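Gorkel Furniture
Bedroom and Dressing > Vanities > Ilstead Vanity with Oval Mirror

Ilstead Vanity with Oval Mirror, White
Maker: Tument
Price: $1,400, table and mirror together
Availability: made to order

The Ilstead is a dressing table for a bedroom, a dressing room or the wide end of a hallway. It has curved legs, a carved apron along the front, a raised shelf at the back of the top, and a large oval mirror that goes behind it. Everything is white. The table and the mirror are sold together because the proportions were worked out together, and the carving on the mirror frame picks up the curves on the legs.

It is a decorative piece and we sell it as one. Customers who want plain lines should look at the Saxena, further down this page, which takes up the same amount of wall and has straight legs and a rectangular mirror.

The raised shelf keeps the items used every day up off the main top. A jar, a pen, a framed photo or a small box will sit on it and leave the area in front clear for a hairbrush, a dryer or an open makeup bag. The front of the shelf tier has small knobs. A vase at one end looks good against the white, and any flowers with green leaves will do.

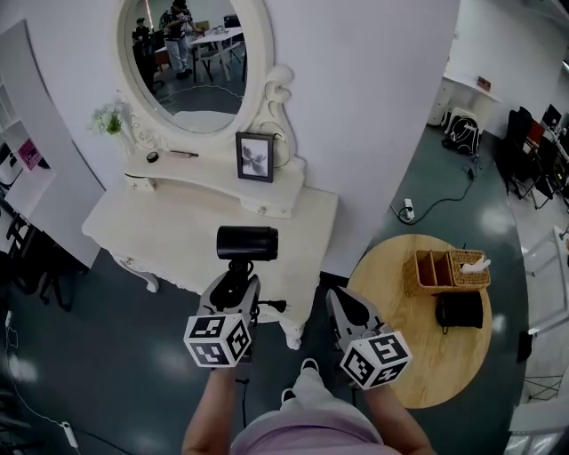 The round side table standing next to the vanity is sold separately. It has a light natural wood top and is a useful size for the things that crowd a dressing table: tissues, cotton pads, combs, a bag that would otherwise land on the floor. The woven organizer with divided compartments and the matching wicker tissue box are also separate items. Ask for the wicker set when you order and it will ship with the furniture.

Size and placement

The table is about 40 inches wide. Before ordering, measure the wall at floor height as well as at table height. Baseboards, heating covers and window trim all take up space that is easy to miss when you measure only once. The legs curve outward, so leave a hand's width on each side if the vanity is going between two other pieces of furniture.

The mirror needs clear wall above the table. The carved crest at the top of the frame adds to the height, and customers with sloped ceilings should check this with us first. Merle Sheehan in our showroom will send a paper outline of the mirror on request. Tape it to the wall, sit down on the chair you plan to use, and see where your face comes. This takes a few minutes and has saved several people from putting a hole in the wrong place.

A window off to one side of the seat gives the best daylight for makeup. A window directly behind the seat will show in the mirror and can be bright enough to bother you in the morning. The same goes for ceiling lights. If the room has one light in the middle of the ceiling, expect to see it in the glass, and plan on a small lamp at table level.

The Ilstead can stand against an ordinary wall or against a partition that divides a larger room. If you are putting it on a partition, tell us what the partition is made of. The hardware that comes in the box is for standard drywall over studs. We can supply other anchors, but we have to know before the crate is closed.

Power and cords

There is no outlet built into the vanity. We are asked for one often, and Tument has chosen to keep the table free of wiring. A power strip on the floor to one side works well, as long as the cords are kept clear of the chair. Run them along the wall and hold them with clips at the baseboard.

Hair dryers and curling irons are hard on any painted surface. Do not lay a hot tool directly on the top. A heat mat or a ceramic tray is enough. Let the tool cool before you coil the cord and put it away, and keep the cord from dragging across the edge of the shelf, where it will wear the finish over time.

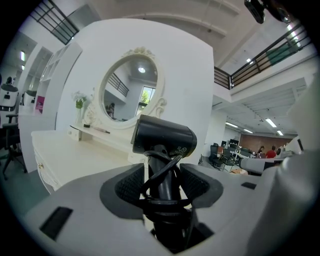

If you dry your hair at the table every day, it helps to set up the top for it. Keep the side nearest the outlet clear. Put glass items, flowers and open jars at the other end, away from the air stream and the cord. A small box with a drawer will hold hair ties and clips so they do not blow to the floor. Many customers end up keeping the dryer itself on open shelves beside the vanity, in a basket or on a hook, and bringing it to the table when they need it.

The knobs

The knob on the front panel is brass-colored and can be changed. It is held by a single screw from the inside. Replacement knobs in the original finish are kept in stock. If you fit your own, check that the screw is not longer than the original, or it will press against whatever is inside.

Color

The white is a soft white. Next to a bright white wall it will look slightly warmer, and next to a gray or gray-green floor it looks cleaner than it does on our showroom carpet. Screens vary. We mail paint chips free of charge and suggest looking at them in the evening as well as the daytime. A touch-up bottle comes with each table. Keep it upright and out of the cold, and shake it well before use.

Because the pieces are finished in batches, the table and the mirror should be ordered at the same time. A mirror bought a year later may be a shade off. This is one reason we don't split the set.

Delivery

The vanity ships in two crates, one for the table and one for the mirror. The price includes delivery to a ground-floor room within our regular delivery area. Stairs are possible but must be arranged ahead of time, and there is an added charge that depends on the building. Please tell us about narrow turns, low landings and elevators.

Have the room ready. The drivers are not able to move beds or wardrobes, and they will need floor space next to the final location to open the mirror crate flat. Pick up bags, shoes and loose cords from the floor before they arrive.

Our workshop shuts for part of July. Orders for delivery before the break must reach us by 10th May. Orders that come in later are built once the shop reopens, in the order they were received.

Assembly

The table arrives with its legs on. The shelf tier is packed apart and sets onto the back of the top, where it is held by screws from below. You will need a Phillips screwdriver. Hold off on tightening until the tier is lined up with the back edge.

The mirror is a job for two people. It is heavy at the top on account of the crest, and it should be lifted by the sides of the frame, never by the carving. Set the table in its final place first, mark the wall, move the table out, fix the mirror, and then move the table back. Hanging the mirror first and sliding the table under it later usually means doing it over.

A level is worth having. An oval shows a tilt less than a rectangle does until you put something straight near it, such as a picture frame on the shelf, and then it is plain to see.

Care

Dust the carved parts with a soft dry brush. A clean paintbrush is good for the scrollwork on the mirror and the apron. For the flat surfaces, use a cloth that is barely damp, then a dry one. Do not use polish with wax or silicone, as it builds up in the carving and turns yellow. Nail polish remover will take the finish off at once, so keep a tray or a glass sheet under it.

Clean the mirror by spraying the cloth, not the glass. Liquid that runs down behind the frame can damage the silvering, and this is not covered by the warranty.

Wipe the foot of a vase before you set it down and check under it when you change the water. Felt pads are fine under jars and boxes.

Seating

No chair or stool is included. The apron is carved on its lower edge, and a chair with high arms will knock against it. Choose an armless seat or a low stool. Office chairs with casters roll under easily enough, but set the height so the arms stay below the apron, or take the arms off.

Also from Tument

Saxena Vanity. Straight legs, rectangular mirror, same white. No raised shelf.
Round side table. Light natural wood top.
Wicker set. Divided organizer and tissue box.
Knobs, brass-colored, single or pair.

Returns

Made-to-order pieces can be canceled until work has started, and we will call before that happens. After that, we accept returns only for damage or a fault in the work. Look over both crates while the driver is still there and write anything you notice on the delivery slip. Keep the packing until you are sure you are happy with the mirror.

For paint chips, the paper mirror outline or a question about anchors, write to Merle Sheehan at the showroom desk. For delivery dates and stairs, ask for Manaia Pomare. Please include your order number and the width of the narrowest doorway between the street and the room.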